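Household Forum > Laundry and Linens > Folding towels to fit a small basket

jundside_j
Mar 8, 2018
I need a folding method that holds up. We have one set of blue towels, plain terry, the thick kind. They go in a basket on the bathroom shelf. I fold in half, half again, then in thirds, and by the time the basket is full the top two have come open. I have tried rolling. The rolls take up more room than the folded ones did.

Current routine is that I hold the towel up by the two top corners, give it a shake, and let it hang before I lay it down.
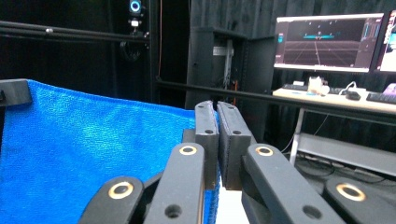 Then I fold it in the air, long side to long side, and finish it on my forearm. Is the problem the folding in the air? My mother did it that way and hers stayed put, but hers were thin.

wenine
Yes, it's the folding in the air. Thick towels need a table. You can't get the edges to meet when the bottom half is swinging around.

flatfold47
Disagree. I worked in the linen room at Flekwood for two summers and we folded everything standing up. 1,000 towels on a busy day in August. If you had walked to a table for each one you would still be there.

wenine
Those were hotel towels though. Thinner, and they had been through a big ironer or whatever you use. A home towel out of a tumble dryer is a different thing.

flatfold47
They were not ironed. Bath towels never went through the ironer, only sheets did. They were thinner, I'll give you that.

rudd_road
What size are the towels and what size is the basket? You left out both and it matters more than where you stand.

jundside_j
Towels are 50 inches on the long side. Basket I would have to measure. It's a small white plastic one with a handle.

rudd_road
OK then thirds first. Fold the long sides in so you have a strip a third of the width, then fold the strip in half, then in half again. Your way puts the thirds last and by then the towel is too thick to bend, so it springs back.

wenine
Second this. Thirds first, and on a table.
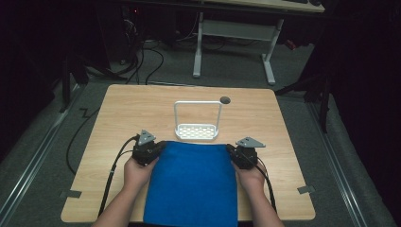 The order I use is towel flat, smooth from the middle out, then fold. Don't skip the smoothing, a ridge in the first layer shows up in every layer after it. With a blue towel and a white basket like these, I put the basket in the middle of the table with the handle standing up and keep the towel on the near side, partly over the front edge. A long towel can hang off a little while you line up the top end. Then pull it up and do the rest.

flatfold47
Letting it hang over the edge stretches it crooked. I would turn it sideways so the whole thing is on the table.

wenine
It's a towel, it isn't going to stretch from hanging for ten seconds.

flatfold47
It shifts. It pulls the top end toward you and then you line it up again.

oldmangle
I've got 615 posts on this board and I think half of them are about towels. Fold side goes to the front of the basket, loose edges to the back. Also stand them on end like files if the basket is deep enough. Then nothing is on top to come open.

rudd_road
Standing them up only works if the basket is full. Take two out and the rest slump.

oldmangle
Mine don't. Maybe yours is too wide.

jundside_j
Tried thirds first on the kitchen table tonight. They stay closed. Smoothing helped, and I did end up turning the towel sideways. Five fit flat where I had four. I haven't tried them on end yet, will do that after the next wash.

flatfold47
Use less softener too. It makes them slippery.

wenine
Agree with that one.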